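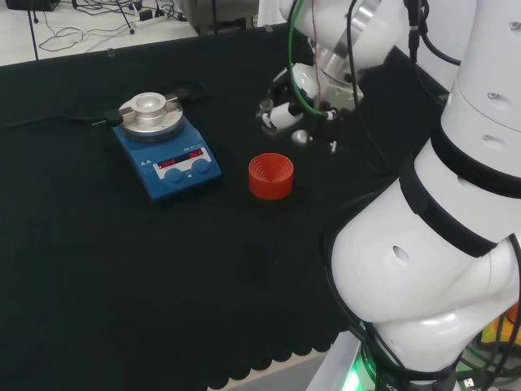 3. Getting the seed ready for the press

I'll start with the part of this work I got wrong twice, the moisture of the seed going in. We bought our pumpkin seed hulled from Pálfi in one lot of 2,000 kg and kept it in the dry store behind the mill. It came in a good deal drier than I like for a screw press. Seed that dry breaks up into powder in the barrel, the cake comes out in dust and flakes, and you get a lot of fine solids riding along in the oil. Too wet is no better. The barrel packs up and the screw just turns in place with a sort of paste around it (I spent most of one May afternoon chipping that paste out with a wooden stick).

So we conditioned every batch before pressing. The seed went into the Skulard drum mixer, we sprayed on the water we'd worked out by weight, and the drum ran until the surface stopped looking shiny. After that the batch sat in closed tubs overnight. My first try was to skip the overnight rest and go straight to the press, and the readings looked fine on paper! The trouble is that the water was still sitting in the outer layer of each seed, so the average was right and the seed was wrong.

3.1 Moisture checks

We pulled 3 samples from each tub, one near the top, one from the middle and one from the bottom, ground them, and dried them in the oven to constant weight. If the samples from one tub didn't agree, the whole tub went back in the drum. Ottó Hajdu did nearly all of this weighing and he is much stricter than I am about letting the dishes cool before they go on the balance, so where his numbers and mine disagree I've used his.

Figure 3 has the stirrer hotplate with the metal block sitting on its plate.

3.2 Press settings

The press was a Clatik single-screw machine with a changeable nozzle. We used the 6 mm nozzle for all the runs reported in this paper. I had hoped to compare nozzle sizes too, but the wider one gave us cake so oily that it slumped in the tray, and I dropped it after two tries.

Barrel heating was set to 42 degrees at the start of each run. Once seed is moving, friction adds its own heat and the setting matters less than you'd think, so we let the press run on scrap seed first and threw that oil away. Only when the oil temperature at the outlet had held steady did we slide the clean can underneath and start the clock.

Feed came from an Inlow vibrating hopper. It bridges with damp seed, and I don't have a clever fix for that. We tapped the side with a rubber mallet. Each time the flow stopped we noted it on the run sheet, and any run where the screw went empty was left out of the yield table and done over from a fresh tub. Cake was bagged warm, weighed, and put in the freezer until we could get to the residual oil work described in Section 4.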